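Regaleinsatz Flundura, Ausführung mit Chromstützen
Für Getränke auf Theke und Tisch. 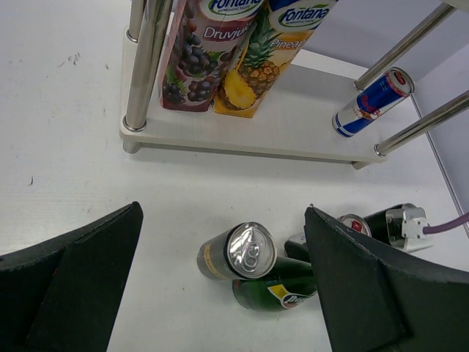 Der Boden ist für Kartons, Dosen und Flaschen ausgelegt. Tragkraft bei gleichmäßiger Verteilung: 2 kg. Saftkartons stehen hinten aufrecht, eine Dose kann zwischen zwei Stützen liegen. Artikelnummer 190, Hersteller Zinham.

Dosen vor dem Einräumen auf unversehrten Deckel prüfen.
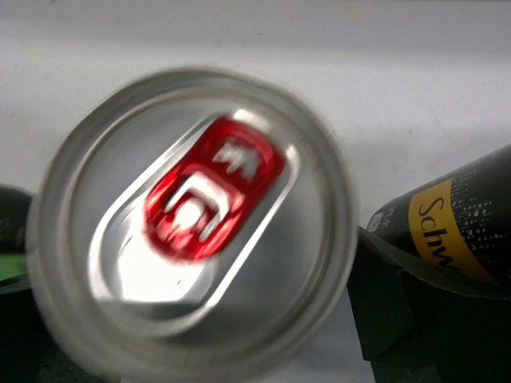 Womit wird der Boden gereinigt?
Mit feuchtem Tuch und neutralem Reiniger, ohne Scheuermittel.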